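Home and Garden Chat > Cleaning and Laundry
Print this thread | E-mail this thread
Shares: 249

What cloth do you use on a white ceramic basin?

**taps_and_tiles**
September 28, 2021

Hello all! We've finally had our new vanity put in – white cabinet, big white ceramic basin sitting over the whole top of it – and I'm completely in love. It replaced a pedestal thing with nowhere to put so much as a toothbrush. I keep going in there just to look at it.

Now I want to look after it properly. The fitter said "just a soft cloth and some washing-up liquid", but which cloth? I've got a drawer full of all sorts and I don't want to find out the hard way that one of them leaves marks. What does everyone use, and where do you keep it in between? My other half drapes his over the rim of the sink and I can't decide if I mind.

**Mrs Marrow**
Ooh, congratulations! New basin joy is a real thing. I had mine in April and I still wipe it after every wash like it's a prize pony.

Microfibre for me, every time. Damp cloth, tiny drop of washing-up liquid, round the bowl, round the taps, rinse, then a dry one to buff. It comes up like glass. I have one colour for the basin and another for the loo and they never, ever meet.

**oldgrout**
Old cotton T-shirts. Cut the seams off, cut the body into squares, done. I've never bought a cloth for the bathroom in my life and my basin was here before the decimal pound, or near enough.

Microfibre is fine but it grabs hold of every hair in the house and then puts it back on the ceramic for you.

**Mrs Marrow**
It doesn't if you wash it on its own without softener! Softener clogs it up. That's what most people get wrong with microfibre and then they blame the cloth.

**oldgrout**
A cloth that needs its own wash is a pet.

**lemonpip**
Ha! I'm on the T-shirt side, but can I put in a good word for dark cloths? I used white ones for years and they went grey and sad after a month. Then I cut up some navy pillowcases and they look as good now as they did when I started. They look lovely against a white basin too, if you care about that sort of thing (I do!).

One warning – wash them a couple of times before you use them. New navy cotton can let its dye go, and you don't want a blue puddle drying at the back of the sink.

**Fotthorpe Phil**
I'd go the other way on colour. With a white cloth you can see what you've picked up, so you know when you've finished and you know when it needs washing. A navy cloth could be filthy and you'd never know.

**lemonpip**
You'd know by the smell, Phil.

**Fotthorpe Phil**
By then it's been round your taps all week!

**taps_and_tiles**
This is already more than I hoped for, thank you! I've tried an old T-shirt this morning and it was really good on the bowl, a bit useless in the groove where the tap meets the ceramic. Any ideas for that bit?

**Mrs Marrow**
Old toothbrush, then the cloth. Or fold the cloth over your fingernail and run it round. I do the overflow hole with a cotton bud while I'm there, and I'm not ashamed of it.

**jarkness_jo**
Toothbrush for me as well. And if you're in Jarkness or anywhere with water like ours, a weak mix of white vinegar and water on the limescale, left a few minutes, then rinsed off really well. Keep it off any stone and don't let it sit on the taps, as some finishes hate it. Never mix it with bleach either.

Does anyone remember the old Pramanik cloths? Yellow, ribbed, came in a roll. I had one that lasted me through two bathrooms.

**oldgrout**
I remember them. They were the only shop cloth I'd have given house room.

**snug_at_hidisgate**
Joining in from Hidisgate! To the question about draping it over the rim: I used to do this and stopped. A cloth dropped in a heap on the back corner stays damp in the folds for ages, and I had a faint line on the ceramic where mine used to sit. It did come off with bicarb on a damp sponge, but I had to go at it a few times.

I now have a little stick-on hook inside the cabinet door. Cloth goes on the hook opened right out and it's dry by bedtime. Cost me 220 pence in the market and it's the best thing in the room.

**Fotthorpe Phil**
Inside the cupboard with the door shut? Mine would go musty in there. I hang it over the side of the bath, spread out, where the air can get to it.

**snug_at_hidisgate**
I leave the door open a crack! But fair point, ours is a big airy room with a window. In a small one I'd do as you do.

**lemonpip**
I leave mine on the rim and I'll go on leaving it on the rim. If it's out I use it. If it's in a cupboard I tell myself I'll do it tomorrow. I swap it for a clean one every other day and I've never had a mark.

**oldgrout**
Agree with lemonpip, and I don't say that often. A cloth in sight is a clean sink.

**Mrs Marrow**
Wring it out hard and fold it in half at least! A wrung-out cloth laid flat is a different creature from a soggy lump.

**taps_and_tiles**
Right, here's where I've got to. T-shirt squares for every day, one good microfibre for a proper shine at the weekend, toothbrush round the taps. The other half may keep his on the rim so long as he wrings it out. He has read this thread and says he feels he's been let off lightly. I've also cut up two pillowcases, so thank you lemonpip, they're having their second wash now!

**jarkness_jo**
Lovely result. Report back when the novelty wears off – mine hasn't yet!

Comments: 20 | Views: 2753
Print this thread | E-mail this thread 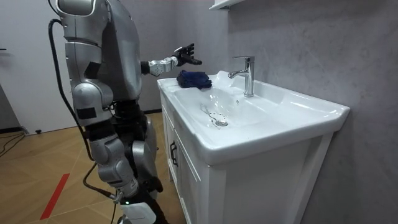 How often should a bathroom cleaning cloth be washed?

Every two or three days is about right for a cloth in daily use, and straight away if it smells or has been used on anything grubby. Wash it as hot as the label allows, leave out the softener and dry it fully before it goes back in the bathroom.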